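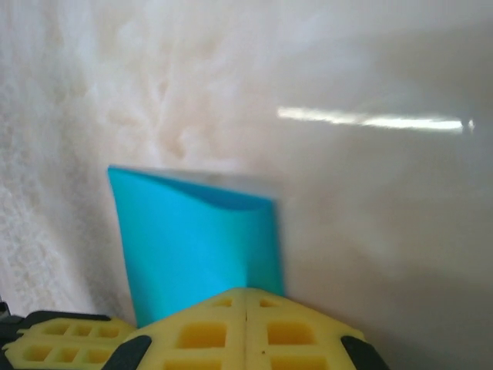 What looks like a soft blue pouch or sleeve with a pale rim.

The pouch drawer

Mélanie Melnyk keeps a drawer of empty pouches next to her kitchen sink. They have rims in different colors and most have lost whatever they were bought to hold. On a Sunday in January she took them all out, laid them on a dish towel and started deciding what each one was for.

Melnyk runs Stollell, a small home organizing business, and she gets asked about pouches more than she gets asked about closets. People buy them for a trip, a gym bag or a school lunch, and then the pouch outlives the reason.

"Boxes are easy because they sit on a shelf and you can see them," she says. "A pouch folds up and goes to the back. Then you buy another one."

Her method is simple. Every pouch gets one job and lives where the job is done. The one for charging cables stays in the desk. The one for bandages and tweezers stays in the hall closet. If a pouch has no job after 30 days, it goes in the donation bag.

She is strict about what goes together. Pens don't share with anything soft. Coins don't share with anything at all. She once spent an evening picking pennies out of a makeup bag and has no wish to do it again.

Soft pouches have one clear advantage over hard cases, which is that they take up almost no room when empty. They also squeeze into the odd corners of a suitcase, between shoes or along the hinge. The drawback is that they don't protect much. Sunglasses need a case, and so does anything with a screen.

Harvey Hiebert, who sells travel goods at a store called Wilach, says most customers choose by color and size and think about the opening last. He would do it the other way around. A wide mouth lets you get your whole hand in and find things by feel. A narrow one keeps small items from spilling but makes you dump everything out to reach the bottom.

"Put your hand in it in the store," he says. "If you can't get your fingers to the corners, you won't be able to clean it either."

Cleaning is where a lot of pouches fail. Melnyk turns hers inside out if they will turn, washes them with dish soap and stands them open overnight - over a wooden spoon in a jar, usually. Lint and crumbs collect in the bottom seam, and an old toothbrush gets most of it.

She doesn't label the outside. She tried it with tape and the tape peeled. Now she goes by color, with blue for the bathroom and gray for the car, and her family mostly keeps to it.

By late afternoon the drawer held two pouches, both waiting for a job. The dish towel went in the wash.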